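Jastolora Household Automation: Frequently Asked Questions
Last updated October 31, 2023

General

Can a robot do my housework yet?
A few tasks, in part, under supervision. Floor vacuuming has been available as a consumer product for years. Picking things up off the floor, clearing a table and wiping a worktop can be done by a mobile arm in a home it has been set up for, slowly, with a person able to step in. Ironing, making a bed with a fitted sheet and cleaning an oven are not on our list of supported tasks.

What is Jastolora?
Jastolora is a test programme for chore automation. We run the same set of tasks in ordinary homes and in one light workshop, and we publish what finished and what did not. We do not sell robots.

Which machines are tested?
Two at present. Kanonard is a wheeled base with a single arm and a two-finger gripper. Hattar is a fixed bench arm used for shop-floor work only. Results for one should not be read across to the other.

How many tasks are in the set?
There are 38, of which 16 are shop-floor tasks. The rest are household. A task is a short written instruction with a start condition and an end condition, for example "all bottles on the table are standing on the lower shelf".

What counts as a pass?
The end condition is met, nothing is damaged, and no person has touched the machine or the objects. A run in which the operator takes over by remote control is logged as assisted and does not count as a pass.

Is there a time limit?
20 minutes per household task. Most passes use a large share of it. A person would do the same work in a fraction of the time, and we see no point in hiding this.

Shop floor

Why do shop-floor tasks score better?
The parts are known, the bench is at a fixed height and the light does not change. At our Skullton site, Hattar loads trays, sorts fixings by size and moves finished parts to a rack. Each of these is repetitive and each has a jig. Remove the jig and the pass rate drops.

Can the bench arm sweep up or empty bins?
No. It is bolted down. Sweeping at Skullton is done with a broom.

Is it worth automating a small workshop?
It depends on batch size. If the same part is handled all week, probably. If the job changes twice a day, set-up time will use up most of the gain. We suggest timing the change-over by hand before asking for a quote.

Household

What goes wrong most often in a home?
Grasping. Of 264 household runs logged so far, failed or dropped grasps are the largest single cause of a run being stopped. Soft packaging, thin handles and objects lying against each other account for most of them. Navigation errors come second.

Does a machine know what is rubbish and what is not?
No. It can often name an object. Whether an empty bag is to be kept or thrown away is a household decision and has to be given as a rule beforehand. Where no rule exists, Kanonard is set to leave the object where it is.

Do I have to tidy up before a trial?
No. Please leave rooms in their usual state. Homes that have been cleared for the visit give results of little use. We ask only that medicines, blades and breakables be put away.

What does a typical kitchen job look like from the arm's side?
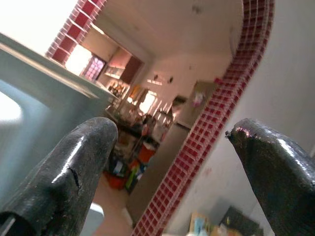
View from the wrist through a red-tiled arch to what looks like a kitchen: items on the floor, a cluttered table or counter behind.

Points to note for a job of this type are window glare, which can wash out part of the view, and floor items piled close together. Rigid containers are normally attempted first. Piles of mixed items are taken from the top, one object at a time, and the arm backs off to look again after each attempt.

Is the gripper safe for crockery?
Plain mugs and bowls, yes. Stemmed glasses are excluded. The fingers have a coated surface which wears with use, and a worn coating holds smooth objects less well. Fingers are inspected between visits and replaced when grip force readings drift outside limits.

Can it work in poor light?
Low light is tolerated better than mixed light. A dim room gives a dull but even image. A bright window beside a shaded corner gives neither a usable window nor a usable corner. Drawing a thin curtain helps.

What about steps and narrow doorways?
Kanonard cannot climb steps. Thresholds are measured at the first visit. If a doorway is too narrow for the base, tasks on the far side are marked not attempted and left out of the pass rate.

Are recordings kept?
Wrist camera recordings are kept for scoring and then stored without the address. You may ask for deletion at any time by quoting your visit number.

When will the next results be out?
The next table is due in December. It will add laundry sorting to the household set. Folding will follow if the sorting runs are usable.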